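My project is on why steamed buns split, and I picked it mainly as an excuse to eat a lot of them. I ended up with 246 answers to my survey (thank you, Jumimon forum people!) and most bakers blamed the yeast. My neighbor Thulani Van Wyk blamed opening the lid too soon, and I kind of love that he never budged.
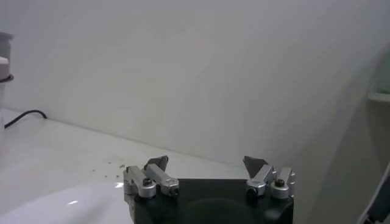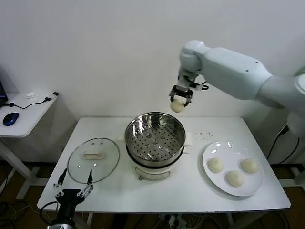
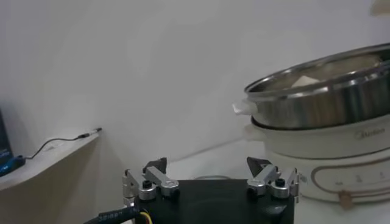
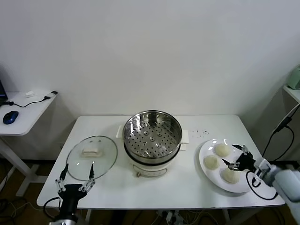 Fig. 3. Steamer setup, including a bun over the pot (second picture) and the glass lid on the table (fourth picture).

The old cookbooks were the fun part. One from September's library sale says to rest the dough twice, another says once, and both sound super sure about it! I also read up on flour, which took me forever (so many protein charts). My survey should have asked about altitude, and I'd add that question if I ran it again.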